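My cousin Sandra Tindall has been after me for years to come up to Dristcombe for the high school's open day, and on April 19, 2025 I ran out of excuses. I drove up with a thermos of coffee and very low expectations, and I stayed until they were stacking the chairs!

Dristcombe High is small. The sign in the lobby gives the town's population as 1,094, and I'd guess a good chunk of them were in the gym when I walked in. The pep band was already going (loud, a bit fast, lots of trombone) and the girls' volleyball team was running a serving contest for the little kids. You got three tries to put it over the net. I got one over. The second grader ahead of me got all three, so I went and looked at the trophy case for a while.

Then came the tours. My group had Abenezer Chala, a senior who plays tuba and runs cross country, and he walked us around at more or less his race pace. We saw the wood shop, where they'd started on the frame for the homecoming float, and the new weight room, and the band room with its wall of old marching hats. The fall season starts with band camp in August, out on the practice field, and Abenezer told us the grass there is mostly ants. I believe him.

Lunch was in the cafeteria, and it was the best part of the day. Gönül Güler coaches the volleyball team and her family has the Türkmen bakery on the main street, so there were trays and trays of cheese pastries. I had four. Sandra says five. We sat with Stanisława Olszewski, who was in the first band the school ever had – she played clarinet, 18 kids in all, and they marched in borrowed raincoats the year it poured on the Wesby game. The band has 40 now, and she still goes to every home game and still can't stand Wesby.

After lunch the band director, Wulan Siregar, did a sit-down in the library for parents and anybody else who wandered in. 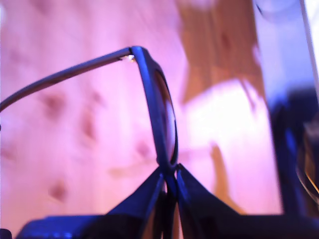 Do students need to own an instrument before they join the marching band?

Most of them borrow one from the school for the year, and families only pay for reeds, valve oil and that kind of thing.

She also said beginners are fine for drum line and color guard, which got a few heads up in the back row. There was a long back-and-forth about bus times for away games that I didn't follow at all.

Parking is on the grass behind the tennis courts, by the way, and it gets soft back there, so wear old shoes. I bought a blue knit hat from the boosters' table on my way out and Sandra has already told me which game I'm coming to.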